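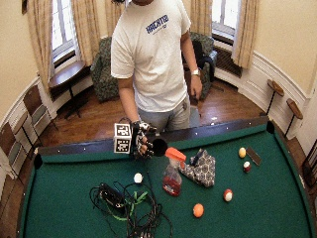

Tyra asked why a school club can't simply buy the biggest robot in the shop. It is a fair question, and many children ask me the same.

A robot costs money two times. First you pay for the machine. Later you pay for the small things: cables, batteries, spare fingers. Our club had 763 dollars, so we made a list before we looked at any robot.

On the top of the list we wrote the job. Ours was to pick up a bottle and a cloth. For such a job you don't need a strong arm, but you need a hand that closes gently.
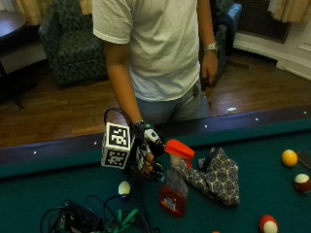

Then we put away 300 dollars for repairs. Keep this money until December, even if the Starano catalog has something very shiny in it!

Now try with your own pocket money. What is the job, and what can break? 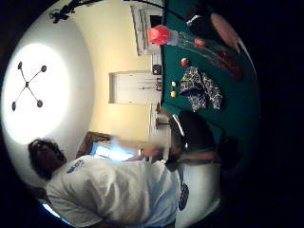

A bottle, balls and a cloth on the green table.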